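About Flododero

We test the claims on paint cans so you don't have to take them on faith.

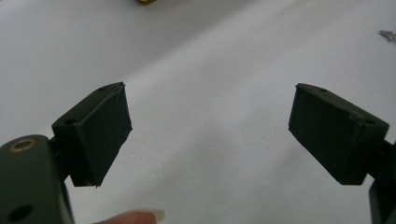 Most paint companies will tell you their white covers in one coat. We have opened a lot of cans and we don't believe them. Flododero began in a rented garage in Fultow, where Tamara Crăciun had been painting apartments for six years and was tired of going back to do ceilings again on her own dime. She started keeping notes on which paints hid an old color and which only looked good under the store lights. White is the hard one. A plain white surface can look slightly gray and shadowed toward one corner and brighter near the middle, and a customer will call that a bad paint job when it may only be the light. It may also be a bad paint job. We check before we say which.

There are 3 of us now, plus whoever we can talk into sanding. We work out of the old Tănase building on Kadari Street and paint homes, small offices and the odd dentist's waiting room. So far we have tried about 60 interior whites, and we would use very few of them twice.

We don't sell paint and we don't take money from anyone who does. If a label says "washable," we scrub it. If it says "no odor," we shut the door and sit in the room for an hour - not our favorite part of the work.

We won't promise you a finish that lasts forever, and we'd be wary of a painter who does. Our written quotes list the number of coats, the prep, and what we think could go wrong. Some people find that last part off-putting. They are welcome to get another quote, and we'll gladly look it over with them.

Estimates are free within Fultow. Call before noon if you can.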